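Living > Home & Closet > Features

Print this article | E-mail this article

The Long Goodbye to a Full Closet

October
By Mahlet Moges

My grandmother kept everything she ever wore in one wardrobe with a door that stuck, and I don't believe she ever once stood in front of it wondering what to put on. I think about that wardrobe a good deal at this time of year, when the sweaters come down from the top shelf and the summer things have to go somewhere, and I find myself sitting on the edge of the bed with a pile on either side of me and a cup of tea going cold on the floor.

I had promised myself that this fall I would do it properly. So I called Waraporn Chuensuk, who ran the alterations counter at Feyisa for 31 years and has probably handled more of this town's clothing than the rest of us put together. She came over at ten in the morning with her own pins (she doesn't trust anyone else's) and stayed until supper.

Waraporn has opinions about hangers. She likes a wide shoulder for anything heavy, and she can't abide knits on a hanger at all, which she says is how you end up with those sad little peaks at the shoulders. Shirts she will allow, as long as the top button is done up. Her other rule is that you take each piece out into the room and give it a proper look before you decide anything, and I have to say it slowed me down in the nicest way.
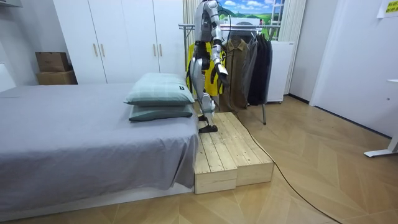
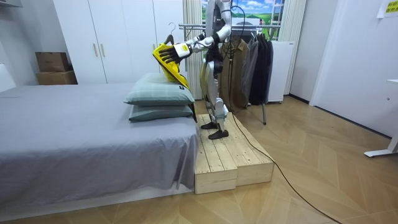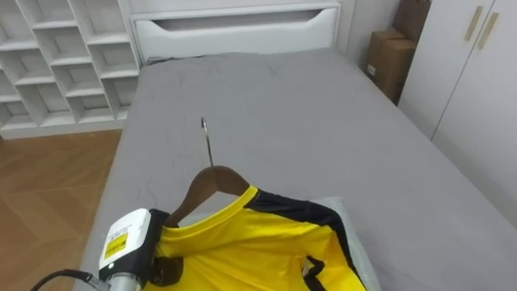

What surprised me most was how much of the day we spent talking and how little of it we spent throwing out. Every dress had somebody attached to it. There was the green one I wore to my cousin's wedding in Trotness, where it rained so hard the band played in the kitchen, and the navy coat I bought with my first real paycheck and have had relined 2 times since. Waraporn did both linings, as it happens, and she turned the coat inside out on my lap to show me where she'd had to piece the second one because the bolt ran short. I had worn it for years and never noticed!

The things I did let go went in three bags to the thrift store on Illent Street, where the women at the back table told me they had taken in 2,359 pieces since spring and could use more men's trousers, if anybody reading this has some to spare. They ask that you empty the pockets. Last month they found a house key and $400 in an old raincoat, and it took them two weeks to track down the owner.

I kept the navy coat, of course. The left cuff is starting to go, and Waraporn has taken it home with her and says I can have it back before the first snow, provided I stop pushing the sleeves up.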